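Garden hose connectors: brass or plastic?
Allotment & Garden Chat > Watering

Emeck
Posted 28 May 2026
Evening all. I've had the same plastic click connectors since we took the plot on and in April two of them split on me in one week, so I'm wondering whether to go over to brass. The run is 45 metres from the tap to the beans (I know, I know) with 3 joins in it. Is brass worth the extra, or am I just paying for something heavier to drop on my foot?

zorkano
Brass every time, my love. Mine have been trodden on, barrowed over and left out in all weathers, and a new washer now and then is all they ask.

Trutamine
I'll have to disagree with zorkano, fond as I am of her marrows! Brass on a long run drags the hose down and catches on every edging board going. I'd stay with plastic, bring it in before the frosts, and spend the money on better hose. A dab of silicone grease on the seals does wonders too.

Emeck
Oh dear, one each way! Thank you both, though. Trutamine, do you push the two halves together dry, or grease them every time?

Trutamine
Once in spring and once in midsummer does me. Keep the two ends in a straight line as you bring them together, and hold the fitting, never the hose.
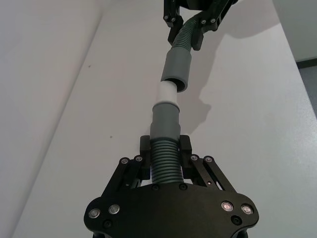

Hose halves nearly joined in the second one.
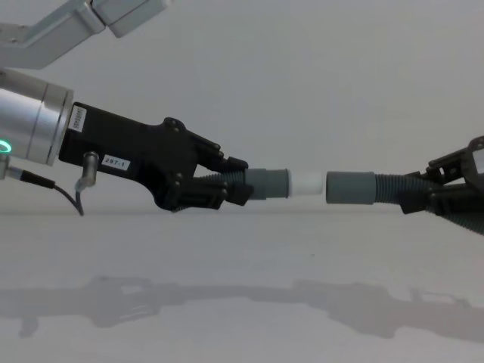 zorkano
Re: Brass or plastic?
Straight line, yes, we agree on that much. I'm still not giving up my brass!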